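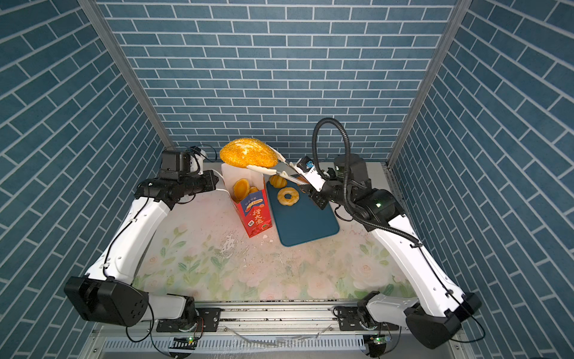 Ploteck opens its Flestwood workshop to the public

Around 300 people came through the Ploteck workshop in Flestwood during its February open day, the first the company has held since it moved into the old Brultalano building on the canal side. The doors opened at 10 a.m. and the last visitors left a little after four.

Ploteck builds and programs small two-armed work cells for food counters, packing rooms and school labs. Most of its customers are within a day's drive, and most of them had only seen the machines on a screen before they signed up. The open day was meant to let people stand next to one while it did a job.

The job on show for most of the day was bakery packing. A pair of arms is mounted on a rail at the front of a table, with a tray of assorted pastries between them and an open paper box in the middle. One arm holds a pair of ordinary kitchen tongs and uses them to move the pastries between tray and box. There is no special tool for bread on the end of the arm. Intan Sumampouw, who leads the bakery work, said this was a choice the team made early on.

"A bakery already has tongs," she said. "They know how to wash them and they know where to buy more. If we can use what is on the counter, the customer has less to change."

Tongs are harder for a machine than they look. The gripper has to squeeze the handles, and the handles have to close the jaws, so a small error at one end becomes a larger one at the other. A soft roll will flatten if the squeeze is too firm. A ring-shaped pastry can be picked up by the rim or by the hole, and one of those goes wrong more often than the other (the hole, according to Sumampouw). Crumb coatings are their own problem, as they come off on the jaws and on the table and change how the next piece sits.

The company gave some figures on how the cell was taught. Operators guided the arms through 2283 complete packing runs over the winter, using a mix of shapes and sizes. The target is 3000 before the first trial at a customer site. Sumampouw said the extra runs would go mostly to filled and crumbly items, where the machine still drops more than she would like.

Visitors were asked to stay behind the tape while the arms were moving. There were short breaks between sessions when people could come up to the table and ask questions. Several asked about speed. The answer was that a person at a counter is still a good deal faster, and that Ploteck does not expect that to change this year. The interest from bakeries is in the early morning hours, when standing orders are boxed and it is hard to find staff.

Delphine Ferreira runs the Akbulut bakery, which has two shops in town and is due to host the trial. She watched two sessions and took notes. She wanted to know how long it takes to clean the cell at the end of a shift, what happens when a box arrives folded wrong, and who comes out if it stops at five in the morning. She was told that the table surface wipes down, that a badly folded box currently stops the machine until a person fixes it, and that a support contract is still being written.

"I am not going to put it in front of customers to start with," Ferreira said. "It will go in the back, next to the ovens, and we will see how it does with the plain rolls first."

The trial will use one cell and will cover the smallest of the bakery's standing orders, 46 boxes each morning. A member of the bakery staff will be in the room throughout. Ploteck will collect a record of every pick that fails and go over them with Ferreira at the end of each week.

Elsewhere in the building, the spring workshop was open for visitors to see how the arm joints are assembled, and there was a bench where children could drive a single arm with a hand control and stack wooden blocks. The line for that was the longest of the day. The talk on wiring and cable wear, planned for 2 p.m., was moved to the upstairs meeting room after the heating failed in the main hall. Slides from the talk can be requested at the front desk.

Ploteck plans to hold a second open day in the fall. Groups from schools and colleges can arrange a visit before then by calling the office, with at least two weeks' notice. Parking at the Flestwood site is limited, and the footbridge from the bus station is closed for repairs until May – visitors on foot should use the road entrance by the lock.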